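What the candidate said about the plant

I moved to Flenau in 2000, when the Cladine plant still ran two shifts. I have voted in every local election since then, and I went to the candidate night last week with a notebook, as I usually do.
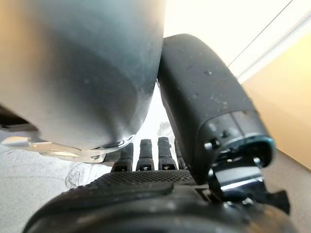 Last modified: 2018-03-24

Most of the evening was about jobs. The challenger promised that a new technology park on the old Cladine site would bring in 2717 of them. It's a very exact number for a park that has no tenants yet. I wrote it down and waited to hear where it came from, but he moved on to parking.

I looked it up at home. The figure is in a brochure from Vidmar, the developer, and it includes construction work and jobs at suppliers. The permanent jobs on the site come to around 70. That would still be welcome here. I would have liked to hear it from the stage.
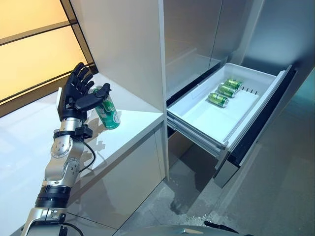

The incumbent's turn

She did a little better. She admitted that the last deal, with Dornovora, cost the town four years of property tax and that the company left when the break ran out. Then she said she would offer the same terms again, with stricter wording. She didn't read us the wording.

I asked if the town could get its money back should a company leave early. She said the lawyers were looking at it.
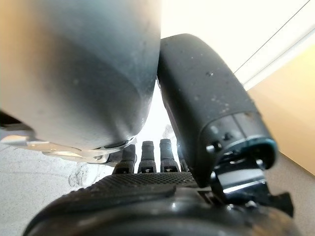
One man near the door said he didn't care about the wording, he wanted to know who would pay for the access road. Neither candidate had an answer, and the moderator called for the next question.

The road is in the brochure too, on the last page. Vidmar expects the town to build it. 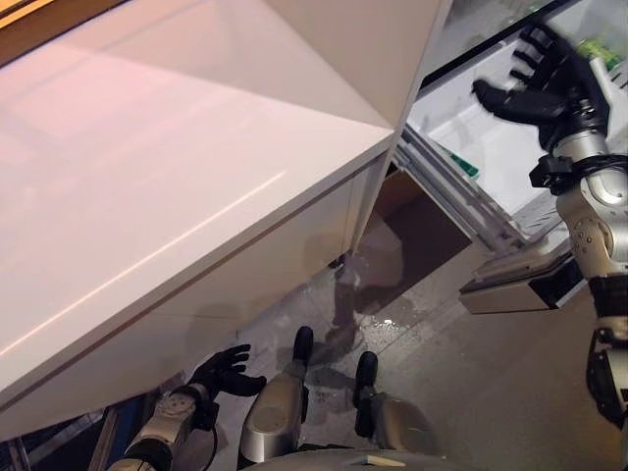 There is one more candidate night in July, before the vote. I plan to bring the brochure and ask both of them to go through that page. So far I'm leaning toward the incumbent, mostly on the strength of her answer about Dornovora.

4 comments
Share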